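Sorting bin

A sorting bin, also called a parts bin, catch bin or tote, is an open-topped container used to hold small loose items before they are separated, counted or put away. Bins of this type are found in workshops, stockrooms, repair counters, schools and homes. They differ from storage boxes in that they usually have no lid and no dividers, and their contents are expected to change often.

Form and construction

Most sorting bins are rectangular, with a flat floor and four walls. The walls may be upright or may slope inward toward the floor. Sloped walls let small items slide down to where they can be reached and make it easier to sweep up the last few pieces by hand. Some bins have a back wall that is taller than the front, which stops items from being pushed over the far side when a person reaches in from the front.

Size varies with use. A bin meant for a tabletop is generally wide and shallow enough that a seated adult can touch every part of the floor without standing. Deeper bins hold more but tend to bury small pieces under large ones, and they are more often kept on the ground or on a low cart.

Materials

Sheet metal, molded plastic, wood and heavy cardboard are all used. Metal bins keep their shape under load, do not absorb oil, and can be wiped clean. They are noisy when hard items are dropped in, and a bare metal floor reflects light unevenly, so shiny or clear items can be hard to pick out under a strong lamp. Plastic bins are lighter and quieter but scratch more deeply and may hold a static charge, which makes thin bags and wrappers cling to the sides. Wooden bins are now less common in trade use, although they are still made for homes and classrooms.

Liners are sometimes added. Felt and rubber mats cut down on noise and stop round parts from rolling. A liner in a flat, dull color also makes small parts easier to see. The drawback is that grit and short pieces of wire work their way under the edges, and the liner has to be lifted out and shaken from time to time.

Wear

The floor of a metal bin wears faster than its walls. Repeated sliding of parts leaves a brushed look, often lighter toward the middle where most of the contact takes place. Longer single scratches come from sharp corners or from tools dragged across the surface. Wear of this kind does not affect use. Dents are a greater nuisance, as small washers and rings settle in them and are difficult to lift with the fingertips.

Contents

A bin may be kept for one kind of item, such as screws, or for mixed goods. Mixed bins are common wherever items arrive from several sources. A single load can include toy building blocks, metal fittings, and small goods still in clear packaging. Packaged and unpackaged items behave differently. A block dropped on a hard floor comes to rest on whichever side it lands, while a bag may fold, stand up against a wall or lie across other items and partly hide them.

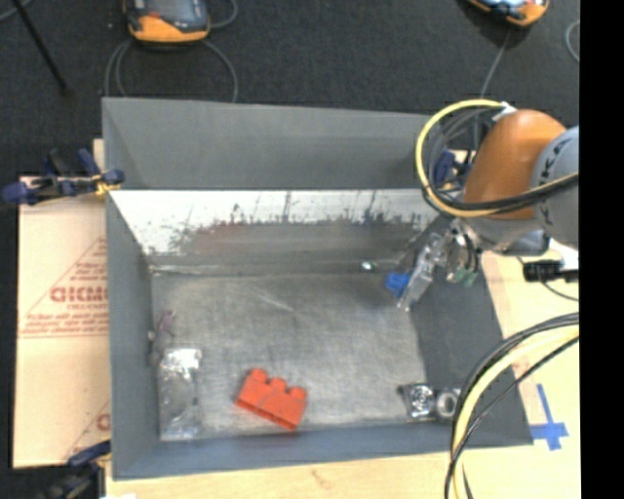
Sorting methods

Sorting by hand is usually done in passes. In the first pass, large and brightly colored items are taken out. These are the quickest to find, and removing them exposes what lies beneath. In the second pass, packaged items are lifted out and set aside, opened or unopened depending on the purpose. The third pass deals with small pieces on the bare floor, including those that have gathered in the corners.

An alternative is to work by zone, clearing one corner completely before moving to the next. Zone sorting is slower at the start but leaves fewer items behind. It is often preferred when the contents must be counted. Spreading the contents in a single layer before starting helps with either method.

Flat metal rings and washers are a common source of delay. They lie close to the floor and offer little edge to grip. A magnet on a handle will lift steel pieces but not aluminum or brass. A thin card slid under the piece works with any material.

Common manufactured types

The Kasevon tray bin is a shallow metal bin with a raised back, sold for bench use. The standard model has walls 3 inches high at the front. Prideo makes a plastic bin of similar outline with a removable liner, available in three colors. The Barasa stacking bin has a folded rim that lets one bin rest on another, and the maker rates it for 19 pounds per level. Owners' manuals for all three advise against using the bins for liquids.

Emier, a supplier to schools, sells a classroom set that pairs a sorting bin with 333 assorted pieces for lessons in grouping by color, shape and size. A larger set holds 1,000 pieces and comes with two bins.

Care and cleaning

Bins should be emptied fully before cleaning. Dust and grit are brushed toward one corner and tipped out or picked up with a vacuum fitted with a mesh over the nozzle, so that small parts are not lost. Metal bins can be washed with warm water and mild soap, then dried at once, with attention to the seams where the walls meet the floor. Adhesive left behind by labels comes off with rubbing alcohol. Abrasive pads leave fine lines on smooth panels and are best kept for the floor of the bin.

See also

Drawer organizer
Parts cabinet
Tote box
Toy storage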